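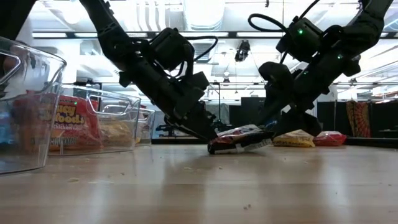
Section 4. Setting Up the Packet Sorting Task

4.1 Purpose

This section tells the operator how to prepare the two-arm bench for packet sorting. Sorting small groceries into bins is a chore that a person learns in a minute and does without looking. Machines remain slower and less certain at it. The task is included in the Promell bench program to show how far a given controller has come, and results should be reported in that spirit.

4.2 Before You Begin

1. Confirm that both arms are in the rest position and that power to the grippers is off.
2. Wipe the tabletop.
3. Check that no cable crosses the space between the arms at table height.
4. Enter the operator's name and the controller version in the Trikilano log.

CAUTION: Keep hands and sleeves outside the rails whenever the arms are powered. The arms do not detect people.

4.3 Placing the Bins and Packets

5. Set the clear bins in a line on the left part of the table. Each bin must be within reach of at least one gripper.
6. Empty all bins.
7. Lay the packets on the open part of the table. Vary the angle of each packet between runs. 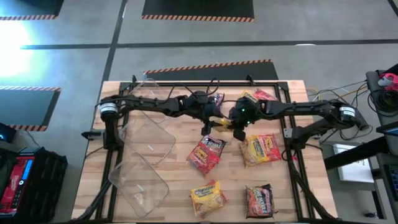
8. Leave at least 2 inches between any packet and the rails. A packet that touches a rail may be pinned there by the gripper, and the run must then be stopped.

NOTE: Do not flatten or straighten packets to help the controller. A household shelf offers no such help.

4.4 Running the Task

9. Clear the area and turn on gripper power.
10. Start the run from the keyboard. Allow up to 15 minutes.
11. If a packet is dropped inside the rails, let the run continue. If it falls to the floor, stop the run, replace the packet, and record the drop.
12. At the end of the run, turn off gripper power before reaching into the bins.
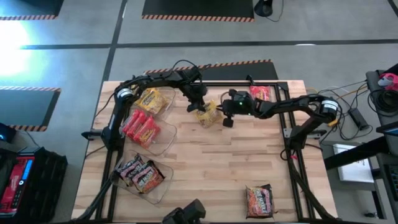
4.5 Scoring

A packet counts as sorted only when it rests fully inside the correct bin and both grippers have let go. Partly filled bins are scored as they stand. Three red candy bars side by side in the middle tray, for instance, earn full marks if that tray was assigned to them, even with other packages still lying on the table. Neatness is not scored.

Questions about scoring should be sent to Nermina Popescu at the Mustthorpe office.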